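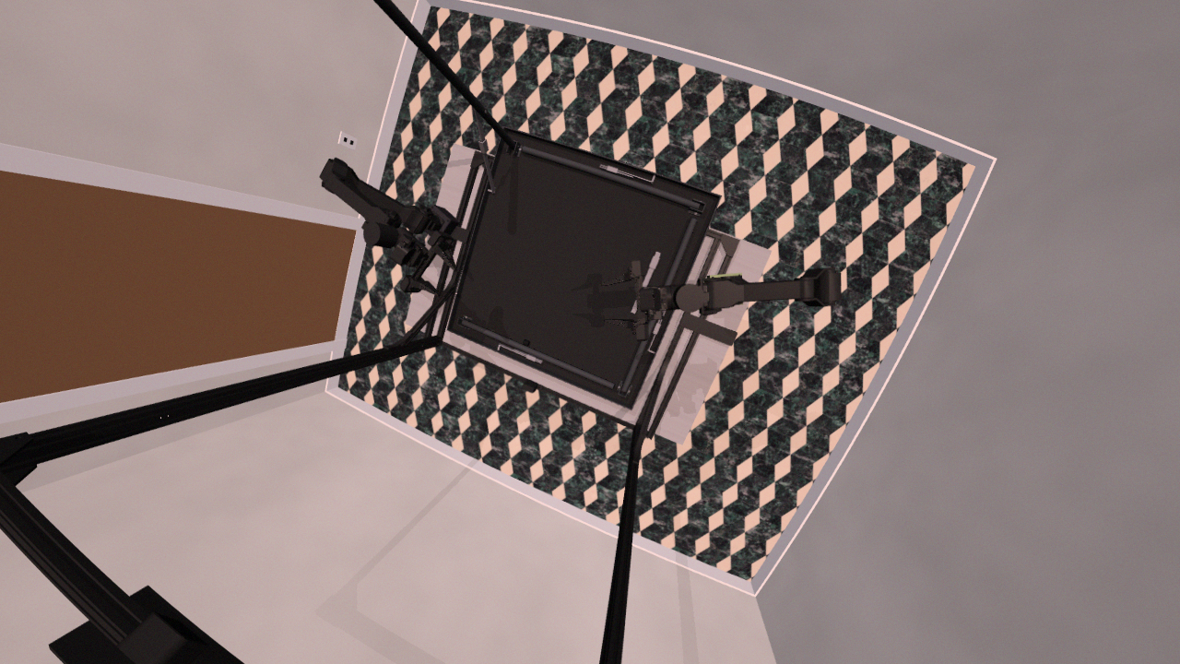
Bundstead Community Hall – kitchen, supper room and store
Six-monthly safety walk-through, July 2019
Done by: Aileen Gatchalian, with Dexter Samonte for the electrical and the ladder bits
Copy to: Pundbridge office, noticeboard in the corridor

Key: OK = fine. FIX = needs doing, name next to it. WATCH = look again next time. N/A = we don't have one.

Read the comments please, last time people only read the ticks.

1. ENTRY AND EXITS

1.1 Front doors open fully, both leaves – OK. Left one drags on the mat. Mat moved back.

1.2 Side door to car park, opens from inside without a key – FIX. Snib is stiff. Could do it, Jonalyn couldn't without two hands. Alfredo to strip and grease, replace if no better. Do not prop this door with the fire extinguisher. Found it propped with the fire extinguisher.

1.3 Exit sign, front – OK, lit on test.

1.4 Exit sign, side – FIX. Dead. Tube or battery, Dexter thinks battery.

1.5 Ramp, handrail firm – OK. One bolt took half a turn.

1.6 Ramp surface – WATCH. Grip strip lifting at the bottom. Taped for now with the yellow stuff. Slippery on frosty mornings and the playgroup comes in that way.

1.7 Paths clear of hose, bins, bikes – OK on the day. Green bin had been left across the tap again.

1.8 Outside light over side door – OK. Sensor a bit slow, wave your arms.

2. KITCHEN

2.1 Stove, all burners light – OK except back left. Back left lights if you hold it down and count to ten. FIX, Alfredo has the number for the gas fitter. Don't use it in the meantime, label is on the knob.

2.2 Gas isolation tap reachable – FIX, done on the spot. Was behind a stack of baking trays. Trays now in the bottom cupboard, please leave them there.

2.3 Rangehood filters – FIX. Filthy. Soak in the big sink overnight. Seixas cleaners don't have this on their list, I checked, so it's ours. Jericho has put his hand up.

2.4 Fire blanket on hook, tabs down – OK.

2.5 Urn – lead good, lid good, tap drips. WATCH. Tray goes under it. Urn must sit at the back of the bench, not on the trolley. Someone has been wheeling it through to the supper room full. Please stop, it's boiling water at kid height.

2.6 Fridge temp – 4 degrees on the door thermometer. OK. Seal has a split near the hinge, WATCH.

2.7 Freezer – OK. Needs defrosting. Unlabelled containers go in the bin at the end of the month, have said this in January as well.

2.8 Hot water at sink – very hot. Sign is up but faded, new sign needed. FIX, me.

2.9 Knives – in the block or the drawer insert, not loose. Two loose. Put away.

2.10 Floor – vinyl lifting by the dishwasher, about a hand width. FIX. Trip hazard, goes to top of the list. Dexter will glue and weight it down one night when there's no booking after.

2.11 First aid kit – bandaids gone, burn gel out of date, eyewash fine. FIX. Aileen to restock, keep the reciept this time (note to self).

2.12 Dishwasher – OK. Chemical drum capped, in the low cupboard with the child latch on. Latch works. Safety data sheet is in the plastic sleeve, wrong product though, we changed brands. FIX.

3. SUPPER ROOM

3.1 Trestles, legs lock – went through the lot. One has a bent stay and drops if you lean on it. Tagged OUT and turned to face the wall in the store. Do not untag it just because you are one short.

3.2 Chairs – stacks too high again. Six high is the limit, it's on the wall in red. Two with split seats, binned. One missing a rubber foot, Jericho has spares in his ute.

3.3 Bain-marie – N/A, went back to Misiteo, stop asking for it.

3.4 Heaters, wall mounted – OK, vacuumed out. Nothing to be hung off them. Tea towels I mean.

3.5 Curtains clear of heaters – FIX, done. Tied back. Ties keep going missing, have used cord.

3.6 Window locks – OK, all but the one behind the piano, painted shut. It isn't an exit so leave it.

3.7 Piano castors locked – OK. Two people to move it, always, and lift at the threshold, don't shove.

3.8 Power points – Dexter tested each one with the plug-in tester. All good. One cover plate cracked near the servery, replaced same day.

3.9 Double adaptors – took three off people's extension leads. Use the powerboard with the switch.
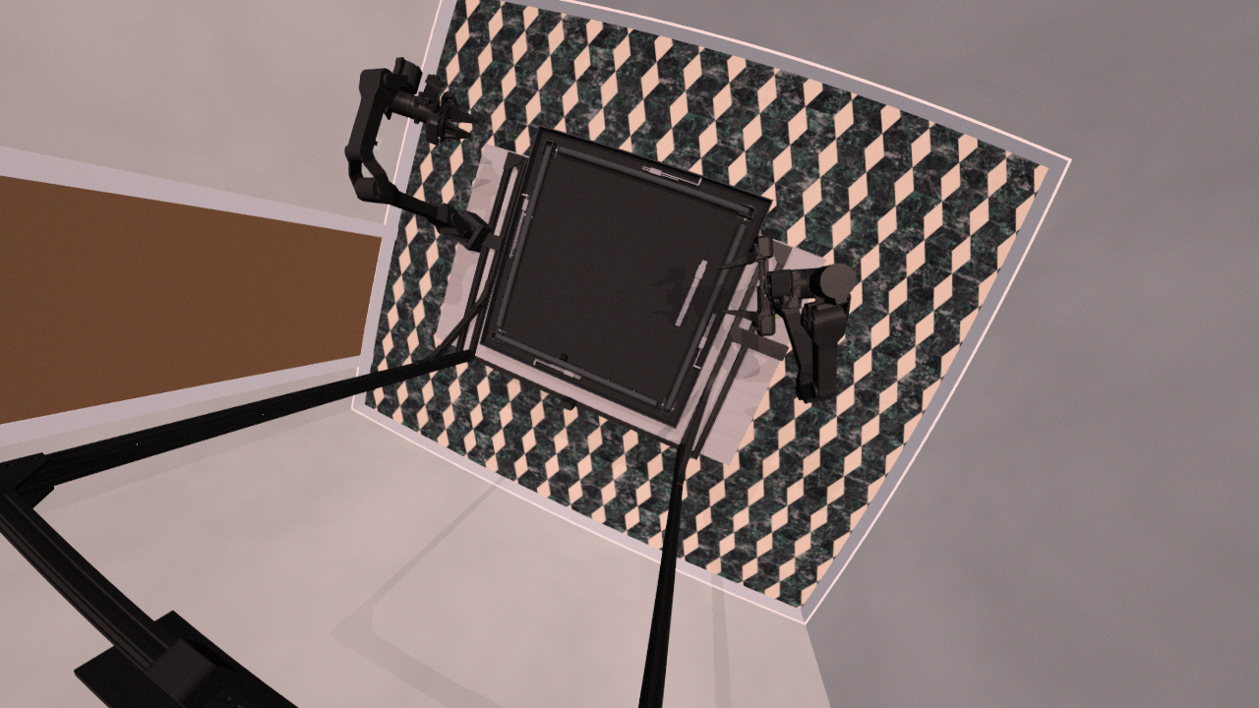

Do hirers have to get their own leads tagged before bringing them in?
Anything that plugs in needs a current tag, whether it's the hall's or yours. Dexter can do them at the hall if you ring a week ahead.

3.10 Leads across walkways – FIX. Cable cover is there for a reason, it's hanging on the hook behind the door. Gaffer tape is not a cable cover.

3.11 Floor – OK. Polished in the holidays. Socks on polished boards, kids went down like ninepins apparently, so shoes on please for anyone running about.

4. STORE ROOM

4.1 Door opens fully – FIX. No it does not. Christmas tree box behind it. Moved.

4.2 Heavy things low, light things high – mostly. The 29 litre tubs of crockery were on the TOP shelf. Two of us got them down. They live on the bottom now and I have written CROCKERY on the shelf edge so there's no argument.

4.3 Shelving fixed to wall – left bay good, right bay has lost a bracket. FIX, Alfredo. Nothing above shoulder height in the right bay until it's done.

4.4 Stepladder – feet OK, spreaders OK, sticker readable. OK. Put it back lying down or chained, not leaning.

4.5 Extension ladder – FIX. Rope frayed through on one strand. Out of use. Dexter has taken it home so nobody is tempted. Get a quote on new rope before we think about a new ladder.

4.6 Switchboard – clear space in front of it 700 mm min by our own rule. Measured 400, and that was after I shifted the vacuum. FIX, done, now clear. Yellow line to be painted on floor. Nothing goes inside the line, not even for five minutes.

4.7 Safety switches – Dexter pushed the test buttons, all tripped, all reset. OK. Fridge back on after, checked.

4.8 Chemicals – bleach and the toilet cleaner were in the same bucket. Seperate shelves please!! Put a divider in.

4.9 Light – OK, new globe.

4.10 Paint tins – old ones, no lids to speak of. Off to the tip. Jericho, next trailer load.

5. FIRE

5.1 Extinguisher, kitchen – gauge in the green, pin in, tag in date. OK.

5.2 Extinguisher, supper room – see 1.2. Back on its bracket. OK otherwise.

5.3 Extinguisher, store – tag out of date. FIX. Service mob are due out anyway, Pundbridge to confirm.

5.4 Smoke alarms – kitchen corridor OK, store OK, supper room chirping. Battery done. Keep 9 volts in the top drawer, there were none.

5.5 Evac plan on wall – FIX. Still shows the old side door position. Jonalyn is redrawing it. Assembly point is the big gum by the gate, same as always.

5.6 Drill – we haven't had one this year. Playgroup happy to go first. Needs a date.

6. TOILETS

6.1 Locks – middle cubicle sticks. WATCH.

6.2 Accessible toilet, rails firm – OK. Pulled hard on both.

6.3 Emergency cord – FIX, done. Was tied up out of reach, I suppose for mopping. It has to hang to the floor or it's no use to anyone who's fallen over.

6.4 Floor drains – OK, slow one in the gents. Bucket of hot water seemed to help.

6.5 Change table strap – FIX. Buckle broken. Sign up saying keep one hand on baby. New strap ordered through Pundbridge, ref 783.

6.6 Hand dryer – OK. Loud.

7. TO DO, IN ORDER

Vinyl by dishwasher (2.10) – Dexter
Side door snib and exit sign (1.2, 1.4) – Alfredo, Dexter
Back left burner (2.1) – Alfredo to ring
Shelf bracket (4.3) – Alfredo
Change table strap (6.5) – waiting on delivery
First aid kit (2.11) – Aileen
Data sheet and hot water sign (2.12, 2.8) – Aileen
Evac plan (5.5) – Jonalyn
Extinguisher tag (5.3) – Pundbridge
Rangehood filters (2.3) – Jericho
Ladder rope quote (4.5) – Dexter
Yellow line (4.6) – whoever has paint left, check the tins before they go to the tip

Comments added after

Jonalyn – the grip strip on the ramp, can we do the whole length instead of patching? Pram wheels catch on the tape.

Alfredo – snib done. Was full of paint. Opens one handed now, tried it with shopping in the other. Gas fitter can't come till the week after next, so the label stays on the knob.

Jericho – filters soaked twice, still brown round the edges but you can see through them. Need more degreaser, used the lot. Also there's a tap washer kit in the second drawer if someone wants to have a go at the urn, wrong size I think.

Dexter – exit sign was the battery. Vinyl glued, keep the dishwasher door shut over it for a day. Ladder rope, two quotes, will bring both.

Aileen – 4.6 again. Vacuum was back in front of the switchboard when I dropped off the first aid stuff. It goes on the hook side of the store, next to the mop bucket.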